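Home | Contents | Chapter 7 | Glossary | Index

Chapter 8
The Table and the Floor Beneath It

By the Tierney Study Series editor, February

Before you choose a color, a lamp or a single chair, find the biggest flat thing in the room. In most workrooms, classrooms and shared kitchens it is a table, and I love starting there! A table tells you how people will sit, where they will walk and how far they will have to reach. Get to know it well and half of your room plan is already on the page.

In Chapter 7 we measured walls and openings at the Kodel building. Now we move inward. By the time you finish this chapter you should be able to draw a long table to scale, mark the clear space on every side of it, and explain how its legs and crossbars change the seating. You will also learn to read a floor pattern, a skill that many beginners skip and then wish they had back.

8.1 Long and narrow

A long, narrow table is a wonderful thing for group work. People facing each other can talk without raising their voices, and a sheet of paper can be passed across easily. The trouble comes at the ends. Anyone seated there has the crossbar to think about, and tall people find it with their shins in the first minute. When you sketch a table, always draw it twice, once from above and once from the end. The view from above gives you the top. The end view gives you knee room, and knee room is what people complain about.

Students at the Stotadano workshop once planned a whole room from above and fitted the chairs beautifully. Then they sat down. Two of the chairs would not push in at all (the legs of the table were in the way), and the plan had to be redrawn that same afternoon. I still use both drawings in class.

8.2 Pale tops, dark frames

Light tabletops are a joy to work on. They bounce daylight up onto whatever you are doing, and pencil lines on tracing paper stay easy to see. They also show every speck. A dark frame underneath does the opposite: it hides scuffs from shoes and lets the top seem to float a little. Try the pair against a light tan floor and the table stands out clearly, which helps in a large room with few other landmarks.
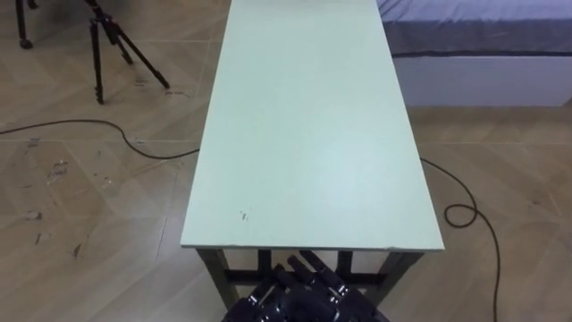
Floor pattern is where the fun really begins. Herringbone and chevron both send the eye along a diagonal, so a straight table edge laid over them looks crisp, and a table even slightly out of line looks wrong. Pick one long seam and measure from it to the table edge at both ends. If the two numbers match, you are square. Wood-look tile makes this easier than you might expect, as the grout lines give you a ready-made grid.

Exercise 8.1 Draw a table in your own building from above and from the end. Mark the crossbars, then draw in a seated person.

Reader comments (3)

ulleo_reader: The end view tip saved my project. Thank you!

PlanB658: Does the seam trick work on carpet tile too?

marn917: Tried it on carpet tile, works fine if the tiles were laid straight to begin with. Mine weren't.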